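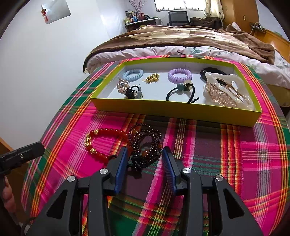 Item 4, craft and dressing table: plaid cloth, beads, lid of hair accessories.

TRESSTEAD HOUSE - SHARED ROOMS SAFETY CHECK
Date: April 18, 2024
Checked by: Ok-hee Hwang
Rooms covered: upstairs hall, craft room, linen closet
Marks used: OK / FIX / WATCH

1. Door and walkway
Door opens all the way: OK
Floor clear to the window: FIX
Comment: A yarn bag was lying in wait just inside the door. I found it with my left foot. It now lives on the hook, where it lived last October too, briefly.

2. Outlets and cords
Cover plates tight: OK
No cords under rugs: OK
Glue gun unplugged: WATCH
Comment: Unplugged when I got there, but the plug was resting on a stack of tissue paper. Please let it rest on something duller.

3. Lighting
Ceiling light: OK
Desk lamp: FIX
Comment: The bulb flickers. The Hordiienko lamp has been on this list for three checks now and has earned a kind of seniority. New bulb ordered.

4. Table and tablecloth
Table steady when leaned on: OK
Cloth hanging clear of the walkway: WATCH
Surface easy to see small items on: FIX
Comment: The cloth is tartan in hot pink, magenta, green, orange and yellow on dark purple. I have no safety objection to it as a color scheme, only as a background. A dropped bead on this thing is gone until somebody kneels on it. Put a plain tray down before any restringing.

5. Beads and jewelry
Cords in one piece: WATCH
Long strands put away when not in use: FIX
Small parts out of children's reach: FIX
Comment: Red bracelet with the gold charms, fine, lying in its loose oval and bothering no one. The dark brown necklace is another matter. It is several strands in one heap with a black cord trailing out of it, and I would not like to be the person who picks it up in a hurry. Hang it on a peg. If it must be untangled, do it sitting down and start early.
Children visit this house. Beads go in a jar with a screw top, on the high shelf, every time.

6. Hair accessories
Stored in a container: OK
Container has a lid: FIX
Comment: The container is a lid. It is a nice shallow one, lime yellow outside and white inside, and it holds things very well until it is tipped. Find the box it belongs to, or adopt it out to one. The light blue spiral hair tie can stay with the hair things. The little cluster of gold beads next to it looks like a piece of chain and should go with the jewelry.

7. Sharp items
Scissors in the block: OK
Pins in the tin: WATCH
Comment: The tin says Cirnaleck Mints, 200 pieces. A guest will believe it one day. Label it.

8. Linen closet
Top shelf load: FIX
Step stool feet: OK
Comment: Heavy quilts on top, pillowcases at the bottom. Swap them. The stool has all its rubber feet, so no notes there - my compliments to the stool.

To do before the next check: bulb, tray, peg, jar, pin label, quilts. Receipts to me, please, and write the room on the back.

O. Hwang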